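Trovport abre inscrições para cabazes de fruta da época

A Câmara de Trovport abriu as inscrições para a nova edição do programa municipal de cabazes de fruta, que este ano chega a 1.264 agregados familiares. Na edição anterior foram abrangidos 1.130. As entregas começam em setembro e prolongam-se por 12 semanas, com levantamento nas juntas de freguesia e no mercado coberto de Drevlow.

O programa destina-se a famílias com crianças em idade escolar e a residentes com mais de 65 anos que vivam sozinhos. A inscrição é gratuita e pode ser feita no balcão de atendimento da Câmara, nas juntas ou por telefone. Quem já beneficiou do apoio no ano passado tem de renovar o pedido, mas fica dispensado de entregar novamente o comprovativo de morada, desde que não tenha mudado de residência.

Cada cabaz leva fruta comprada a produtores do concelho e dos concelhos vizinhos. A composição varia conforme a semana e a colheita. Nas primeiras entregas predominam as maçãs, as ameixas e as uvas. As peras entram logo a seguir, e as laranjas só aparecem nas últimas semanas, quando as variedades mais precoces começam a ser colhidas.

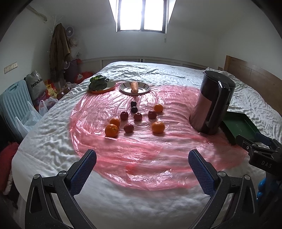
O fornecimento foi adjudicado à Purkell, empresa de distribuição com armazém na zona industrial de Drevlow, que já assegurava a entrega às cantinas escolares. O contrato prevê que pelo menos metade da fruta venha de explorações situadas a menos de 50 quilómetros de Trovport. Quando a produção local não chegar, a empresa pode recorrer a outros fornecedores, mas fica obrigada a indicar a origem na etiqueta do cabaz.

A frutaria Abdel Rahman, instalada no mercado de Drevlow, volta a servir de ponto de levantamento para quem não consegue deslocar-se à junta durante a semana. Os cabazes podem ser recolhidos ali entre as 9h00 e as 13h00 e, à tarde, das 15h00 às 18h30. Os que não forem levantados no próprio dia são encaminhados para a cantina social.

Entre os produtores que participam, a principal preocupação continua a ser o calibre. No ano passado, parte da fruta foi recusada por não atingir o diâmetro mínimo exigido no caderno de encargos, apesar de estar em boas condições. A Câmara aceitou rever a regra: as maçãs e as ameixas de calibre inferior passam a ser admitidas, a um preço mais baixo, e as peças com pequenas marcas na casca também. Continua a ser rejeitada a fruta pisada ou com sinais de podridão.

A cereja fica de fora dos cabazes por causa do calendário. A campanha termina muito antes de as entregas começarem e a conservação em frio durante tanto tempo foi considerada demasiado cara. Os produtores da encosta norte, onde se concentra a maior parte dos cerejais do concelho, pediram que fosse estudada uma distribuição separada no início do verão, em quantidades mais reduzidas.
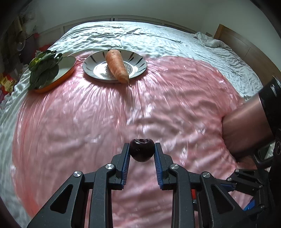 O pedido será analisado no próximo orçamento. A autarquia admite uma experiência limitada às escolas do primeiro ciclo, com entrega de fruta nas últimas semanas de aulas, mas não assume por agora qualquer compromisso quanto a datas ou quantidades.

As escolas, de resto, mantêm o regime atual. A fruta distribuída ao lanche, duas vezes por semana, é paga por outra verba e não conta para os cabazes. Uma família com filhos na escola pode portanto receber os dois apoios.

Junto com o primeiro cabaz será entregue uma folha com indicações para guardar a fruta em casa. As ameixas muito maduras devem ir para o frigorífico e ser comidas em poucos dias. As maçãs aguentam várias semanas em local fresco, de preferência separadas do resto. A lavagem deve ser feita só na altura de comer. A folha inclui ainda duas receitas, uma de compota de ameixa e outra de maçã assada, e está disponível em letra grande a pedido.

Os cabazes vão em caixas de cartão, que podem ser devolvidas no levantamento seguinte. Os sacos de plástico usados na primeira edição foram abandonados depois de várias queixas de fruta amassada.

As inscrições decorrem até ao final do mês. Para se inscrever é preciso apresentar documento de identificação, comprovativo de morada e, no caso das famílias, declaração de matrícula das crianças. Os pedidos entregues fora de prazo ficam em lista de espera e são chamados à medida que surgirem desistências. O balcão da Câmara funciona nos dias úteis até às 16h30, sem interrupção para almoço.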